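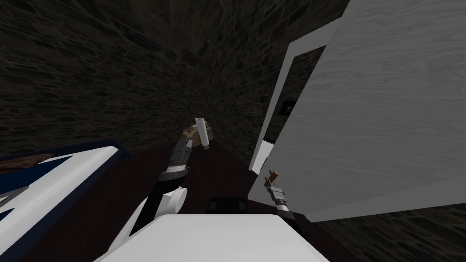
Does dark stone cladding really make a small room feel "warm", or is that just what people who sell cladding say? We have a den at the back of the house with plain white drywall, and my husband wants stone on every wall. The salesman at Fundberg quoted us $389 for materials on the short wall alone and told us the dark colors "draw the room in". I don't see it. With dark gray-brown rough stone and a dark reddish-brown floor like this, the corner goes to shadow and pale things are what you notice. Our den gets sun for maybe an hour in January. He also says the texture doesn't hold dust, and I have trouble believing that too. Has anyone lived with it for a while and not regretted it?
Posted by plitthorpe_mom, 21/06/2023

Ji-hoon Heo
I'd be suspicious of the word "warm" as well. Dark rough walls soak up light, so whatever you save by skipping paint you'll spend on lamps. We did one wall in our last house and had to go from a single 600 lumen bulb to that plus two floor lamps before I could read in there. The wall looked fine. I wouldn't have done four.

As for dust, of course it holds dust. Every little ledge does. A vacuum with a soft brush gets most of it, but you have to remember to do it, and I mostly didn't.

Before you pay for anything, ask for a sample board and lean it in the darkest corner for a week. Look at it at night with the lights you own now. If they won't lend you one, that tells you something. Also find out what the quote leaves out. Ours didn't include adhesive, corner pieces or moving the outlet boxes forward, and the corner pieces were the part that hurt. And check the weight against what your drywall can take. Don't go by the salesman's word on it, get the product sheet.

forkevance
just paint it. a dark paint costs way less than $200 and if you hate it you paint over it. you can't paint over regret lol

Sun
Had it in a hallway, liked it. Never dusted it once. Depends on the person I guess. Is the floor staying?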